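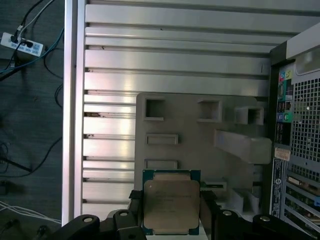 氷河末端観測プロジェクト 中間進捗報告
6月　文:センティル・ナダル(Senthil Nadar)
最終更新:午後4時

印刷する | メールで送る

Irnimau財団のみなさま、いつもありがとうございます。前回の報告のあと少し間が空いてしまいましたが、そのぶん書くことはたっぷりあります!

まず、いちばん心配をおかけしていた水温計の件から。Treltik氷河の前のフィヨルドに入れた係留系は、冬を越して無事に引き揚げられました。水深の深いほうのセンサーは59日分の記録がきれいに残っていて、船の上でデータを開いたときは思わず声が出ました(船長には笑われましたが)。浅いほうは途中で氷山にやられたらしく、ケーブルが途中から曲がっていて、記録は19日分しかありません。これは正直、痛いです。浅い層の季節変化は今回のデータだけでは語れないので、昨夏の船上観測で補うつもりで、アコスア・オフォリ(Akosua Ofori)さんが今つなぎ合わせの作業をしてくれています。

中身の話も少しだけ。深い層には思っていたより温かい塩分の高い水が入り込んでいて、それが春先に二度、まとまって氷河の根元まで届いていたようです。まだ塩分計の補正が終わっていないので、図をお見せするのは次回にさせてください。一度目は強い北風のあとに来ているのですが、二度目は風では説明がつかず、アコスアさんと毎朝その話ばかりしています。沖の渦なのか、潮なのか。私は潮派です。

氷の上のGPSは計画どおり動いています。ただ、下流側の一台は足元の氷が融けて傾いてきたので、4月に架台ごと上流へ57メートル移しました。移設の前後で速度の値に段差が出ていて、場所の違いなのか本当に速くなったのか、衛星画像と突き合わせて確認中です。

お金のことも書いておきます。ヘリの燃料代が上がって輸送費が予算を1,000ユーロ超えました。ケーブルの予備を一巻き減らして吸収したので、追加のお願いはありません。ただ、来季も同じ値段だとかなり苦しいので、秋の打ち合わせで飛行回数の相談をさせてもらえると助かります。

これからの予定です。7月に塩分計の補正を終わらせて、8月には係留系をもう一度入れ直します。今度は浅いセンサーの位置を下げて、氷山が来ても引っかかりにくい形にします。船はÇetinkaya号を押さえました。論文の下書きは導入と手法まで進んでいて、結果の章は補正待ちです。

それから、お約束していた地元の学校での出前授業は9月にずれました。漁の時期と重なっていて、先生方から延ばしてほしいと連絡があったためです。生徒さんたちと水温を測る桟橋はもう下見してあります。

係留系の生データが必要でしたら、一式お送りしますのでご連絡ください。次の報告は、船から戻ったらすぐに書きます。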